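Endaldale's heat network bills: a few questions for the man who reads them

Mohandas Varghese has a cold and 300 emails. He picks up anyway, a little before 8, and says go.

He runs the billing advice desk for tenants in Endaldale, where 865 homes get their heat and hot water from one boiler plant down a pipe. No choice of supplier. No switching. One company, Urnen, sends everyone the bill.

So what changed in August?

"The standing charge," he says. "People used half as much heat in summer and paid more. They thought it was a mistake. It wasnt a mistake."

The daily charge went up by 90 cents. Tenants got a letter. Some did, anyway. Varghese says his desk has talked to households that first heard of it when the payment left their bank. 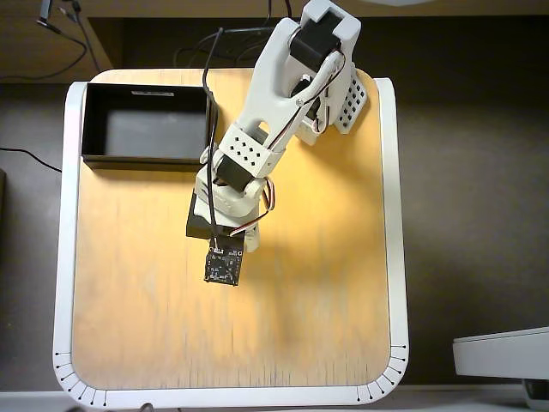 White robot arm over a wooden tabletop, seen from above.

Urnen says the increase pays for pipe repairs. Varghese doesn't argue with the repairs. Old pipe, lots of it, heat leaking into the dirt. What he wants is the sums.

"Show me the job, show me the price. I've asked four times. I get a leaflet with a leaf on it."

Is anyone in real trouble? Yes. He had a woman in last month who was $600 behind, heating off since spring, still being charged every day. He got her onto a payment plan. Two phone calls and a lot of hold music. She pays it down in small bits now, and he'd like the company to offer that to people up front, before they fall behind.

And the meters? Long sigh. The Naidu units, fitted in most of the apartments, show a number in the hallway that doesn't always match the number on the bill. Could be timing. Could be the way the readings get sent in. He tells everybody to write the hallway number down on the first of the month and keep the paper.

"Paper wins. You come to me with six months of numbers in pencil, I can do something with that." 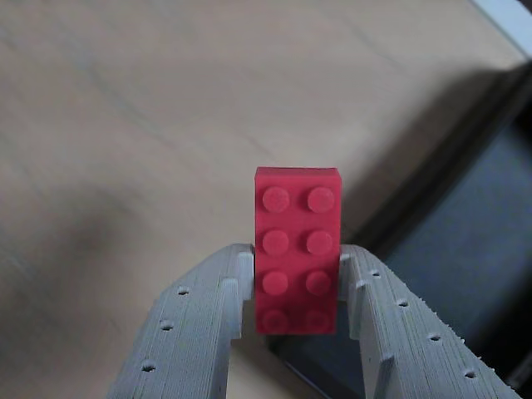
What he'd ask for next

A cap on the standing charge, first. Then a proper right to complain to somebody outside the company. Musatside, across the river, has both in its contract, and he keeps a copy in his desk draw to wave at meetings.

Would he get off the network if he could? He lives on it, third floor, same bills.

"No. It's warm, it's quiet, I never think about a boiler. I like the heat. I want to know what I'm paying for."

The desk is open mornings, walk in, bring your last two bills. He had another call waiting by then and took it.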